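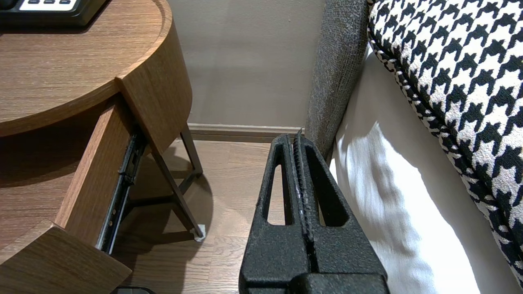 I have been putting off the bedroom for weeks, as I do every spring, and it finally took a rainy afternoon and a phone call from my friend Enikő Bodnár to get me going. She was clearing out a desk at her end of the line and I got envious. So up I went, with a trash bag and a cup of tea, meaning to spend 15 minutes on my nightstand drawer.

I was in there until supper.

I'm very fond of that little round nightstand. We bought it the year we moved to Borville, from a secondhand place run by a man called Arūnas Kütt, who wrapped it in so many blankets for the drive home that I could hardly find it again. I like the raised lip on the top, which has saved my reading glasses from rolling off more times than I could tell you, and I like the thin dark metal legs, because I can get the vacuum underneath without moving anything. The wood is a warm brown with the grain going across, and it suits the gray-beige walls much better than the big square chest we had before (my sister has that now, and she is welcome to it).

The drawer, though! I started pulling things out and laying them on the bedspread. There were hand creams, most of them down to the last squeeze, and a great many pens. There were 14 bookmarks, and I know that because I was so surprised I went back and checked, when I have always used an old envelope to keep my place. There was a birthday card I had bought for my brother and never mailed – his birthday is in June, so I have decided I am simply very early this year. And right at the back was a paperback I had given up for lost, still folded down at page 224. I sat on the edge of the bed and read the next chapter, so there went a good half hour.

Once I got back to it, I wiped the inside with a barely damp cloth and then a dry one. I also ran a dry paintbrush along the slide rails, where the fluff likes to settle. If you have a drawer on metal runners and it has started to feel gritty, try that before you go buying any sprays. An old soft brush gets in by the little screws and clips where a cloth won't go. While I was down on the floor I had a look at the foot pads too. They're tiny white things and easy to forget, but our floorboards would be in a sorry state without them.

What went back in was the book, one hand cream, two pens, my glasses case and a packet of tissues. I kept three of the bookmarks, the prettiest ones, and put the rest in an envelope for Enikő, who reads several books at once and can use them.

The other side of the bed is my husband's and I have not been asked to look in there.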